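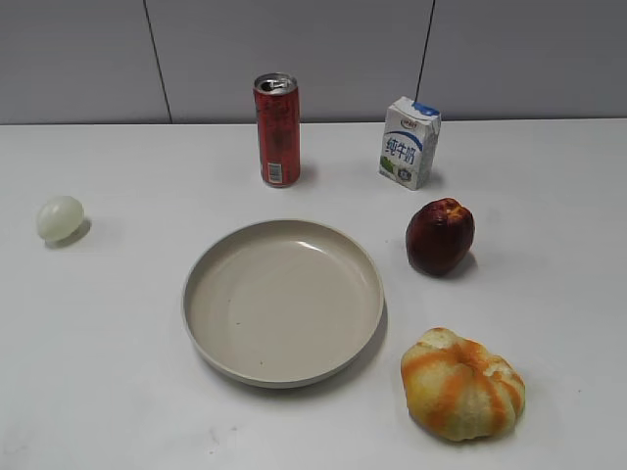

**Figure 3.** Snack items on the white table, incl. a red can, small milk carton, apple and part-peeled orange.

the Prullon diary asked people to write down every snack between lunch and the evening meal, for four weeks (28 entries per person if all filled in). Most did not manage all of them. Weekends poor. We kept anyone with at least three full weeks — anything less and the afternoon pattern goes to bits.

Fruit came up more than we expected. Oranges mostly eaten at home, apples mostly on the move. Peeling seems to matter: several diaries mention sticky hands, no bin nearby, "would of had one but couldn't be bothered". Cans were a habit of the mid-afternoon slump, nearly always bought and not brought from home. Milk hardly featured outside households with young children.
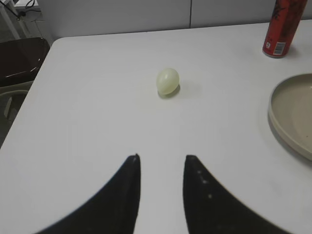
### 3.4 Coding of entries

Each entry coded by food group, place, and who else was there. Two coders, working apart, then a meeting to settle the differences. Trouble spots were drinks taken with food (one snack or two?) and leftovers. We settled on one snack if within the same half hour.

Tefera sheets used for the first pass, Hilident codes for the second. The two do not line up perfectly on dairy drinks, so these were re-done by hand in May. Entries with no time given were left out of the hourly counts but kept in the totals — see Section 4 for what differnce this makes.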